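Teaching a pick from a clear stepped stand - how many demos, and from where?

Posted by Kiran Rawat, 4 November 2018
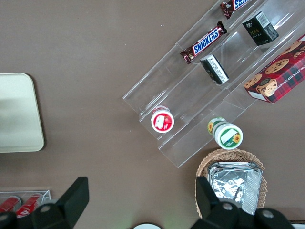
I'm driving the arm by remote control and want it to learn one job: take a Snickers off the clear stand and put it in the cream tray. I've recorded 35 runs and it's going so well until the last bit! It reaches the right step, then closes too early. Do I need more runs, or different ones? I always start from the same spot, if that matters.

Bimla Bansal
It matters a lot! With one start position it never learns how to get back on course. I had the same thing in February and fixed it with 9 start points, four or five runs from each. Begin some of them badly on purpose, a bit too high or off to one side, and then correct slowly. Those were my most useful runs by far. Also pause for a moment before you close the fingers - if your hand is still moving when you squeeze, the arm copies that too.

Zudum
just record more, I did 295 and it was fine

Tyagi
Lovely little task, this. I'd add that clear plastic can be hard to judge through a wrist camera, so try moving the lamp between sessions and shifting the stand a little. Keep the bars at different angles as well. And bin any run where you fumbled and gave up, but keep the ones where you fumbled and recovered!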